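Count the Corrections, Too
Pongsak Chaimongkol

Most teleoperation datasets are reported by episode count. At Wornar we collected 1000 in August, and the number told us little. An operator who hesitates over a plate teaches hesitation, and the policy copies it faithfully.
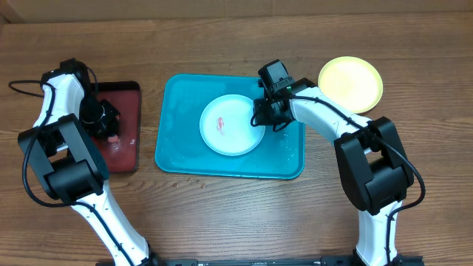

2 min read

Two arms make the problem worse. One operator drives both, and attention goes to one gripper at a time while the other waits. I would discard any episode with an idle arm drifting near a dish. Under that rule we kept 580, and training on those gave fewer stalls than training on the full set. Report the rejection rule with the count. Without it, the count is a record of hours paid.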